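Sellero 2000 with the tow package: weight distribution hitch required or not?

Posted in Towing and Trailers, 9 January 2020

Pickup is a Sellero 2000, crew cab, factory tow package, two-wheel drive. Trailer is a Plusta single axle, loaded weight 3062 pounds on the scale at the Plillthorpe transfer station. The label on the receiver gives two sets of numbers, one for "weight carrying" and one for "weight distributing." My loaded weight is under the first number. The dealer says I need a weight distribution hitch anyway or the warranty is void. The owner's manual doesn't say that in any section I can find. With the trailer hooked up the rear sags 2 inches and the headlights aim high. Is the dealer correct, and is the sag normal?

hitchpin_ne

The label governs. If trailer weight and tongue weight are both under the weight carrying figures, a plain ball mount is allowed. Ask the dealer for the warranty page in writing.

You didn't give tongue weight. For a bumper-pull trailer it should be 10 to 15 percent of loaded trailer weight, so on yours anything from 306 to 459 pounds. Measure it with the coupler at towing height and the trailer level. If it comes out high, move cargo back in small steps and weigh again. Do not go under 10 percent to cure the sag. A light tongue makes a trailer sway.

Also check the door jamb sticker for payload. Tongue weight, passengers and whatever is in the bed all count against it. Many crew cabs run out of payload long before they reach the tow rating.

gravelroad62

I just put air bags on mine and the problem went away. Odoi kit, took an afternoon. Mine is the older model so check that it fits.

axle_and_a_half

Air bags level the truck but they do not move any weight back to the front axle, so don't treat them as a substitute for a weight distribution hitch. They don't raise payload either.

Measure the front fender height unhitched and then hitched, same fuel, same people in the seats. If the front comes up noticeably, steering and braking are affected and the hitch is worth the money even where the label doesn't call for it. Before buying one, confirm that the trailer maker allows spring bars on that frame. Some light single axle frames are not built for them. Retorque the ball nut after the first 200 miles. I redo mine every April.

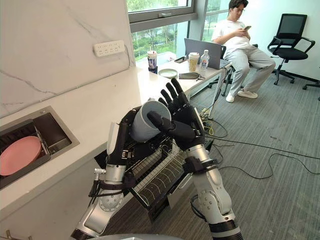
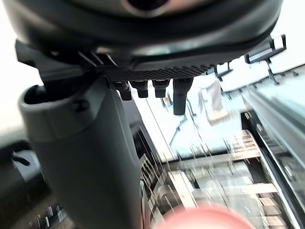

Robot hand hardware, two views.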